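Sorting and Storing Pens, Markers and Makeup Pencils

Residence Life Handbook, Section 4: Personal Storage
Prepared by Deirdre Lenihan, Meltthorpe Hall of Residence

Introduction

Residents of Meltthorpe Hall share desks and vanity surfaces in most rooms. Pens, markers and makeup pencils are the items most often reported lost, mixed up or found leaking in a drawer. The following procedure explains how to empty, sort, test and store them in upright desk holders. It applies to shared rooms and single rooms alike, and it may be carried out at any time before the October room inspection.

What You Will Need

A clear, flat, light-colored surface. The floor is acceptable if it has been swept first.
One or more upright holders. Joined holders of different heights are preferred.
Scrap paper for testing.
A soft cloth, slightly damp.
A pencil sharpener for cosmetic pencils and a separate one for graphite or colored pencils.
A small bag or envelope for items to be thrown away.

Step 1. Empty Everything

Remove all writing and cosmetic items from drawers, bags, cups and existing holders. Turn each holder upside down over the waste basket and tap it. Pencil shavings and loose caps collect at the bottom and should not go back in. Wipe the inside of the holder as far down as the cloth will reach and leave it to dry while you sort.

Step 2. Lay the Items in a Row

Place the items side by side on the surface, all pointing the same way. Do not begin grouping them yet. A single row makes it easier to notice duplicates and missing caps. Keep the row close to the holders so that items can be moved across without reaching over the rest.

Anything that is not a pen, marker or pencil should be set well to one side. This includes tweezers, small metal tools, cotton swabs, hair pins and similar articles. They have their own place in the procedure (see Step 6).

Step 3. Test and Discard

Draw a short line with each pen and marker on the scrap paper. A pen that skips may be tried a second time after being rolled between the palms. If it fails again, put it in the discard bag.

Makeup pencils should be checked differently. Look at the tip, remove the cap and note any change in smell or texture. Cosmetic pencils that have dried out, crumbled or been used during an eye infection must be thrown away. They may not be passed on to another resident, even if they appear to be in good condition.

Uncapped markers may be kept only if a matching cap can be found. Do not force a cap from another brand onto the barrel.

Step 4. Separate by Purpose, Then by Length

Divide the row into 2 main groups: writing and cosmetic. Dark eye pencils are easily mistaken for slim black pens, and a quick check of the tip is advised before each one is placed.

Within each group, arrange the items by length. Long pencils and full-size markers go together. Short pencils that have been sharpened many times form a separate set — they disappear inside a tall holder and are seldom used again once they do.

Step 5. Fill the Holders

Assign the tallest holder to the longest items and stand it at the back. The middle holder takes standard pens. The shortest holder, at the front, takes short pencils and whatever is used every day.

The following points should be observed:

Place capped makeup pencils with the cap facing up.
Store markers in the position recommended on the barrel, if one is given.
Stop filling when items no longer move freely. A crowded holder tips over and damages points.
Where 2 residents share a holder set, each should be given a compartment of her or his own. Cosmetic items are not to be shared.

Residents who wish to label a holder should use removable tape. Permanent labels leave a residue and cannot be accepted on holders borrowed from the front office.

Step 6. Put Away Small Tools

Metal tools with a point or a narrow shaft should not be stored loose among makeup pencils, where a hand may close on them by mistake. Keep them in a lidded case or in a zippered pouch in the top drawer. Swabs and sticks are best kept dry in a closed box. Collect any that have scattered and discard them if they have touched the floor.

Step 7. Maintain the Arrangement

A brief check each Monday is sufficient in most rooms. Return stray items to their compartment, wipe the surface under the holders and empty the discard bag. Full sorting need be repeated only once a term.

Questions and Borrowed Holders

Holder sets may be requested from Taner Baysal at the front office. Please return them clean and empty when vacating the room. Questions concerning shared desks should be directed to Aoife Doherty, and damage to desk surfaces from ink should be reported to the same office before any cleaning product is applied.

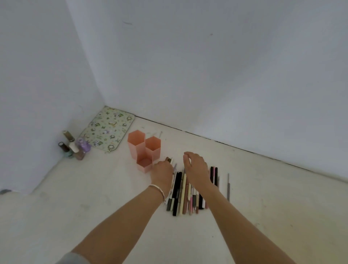 Ink marks on white surfaces should be blotted, never rubbed, and left for staff to treat. Section 5 of this handbook covers desk drawers and under-bed boxes.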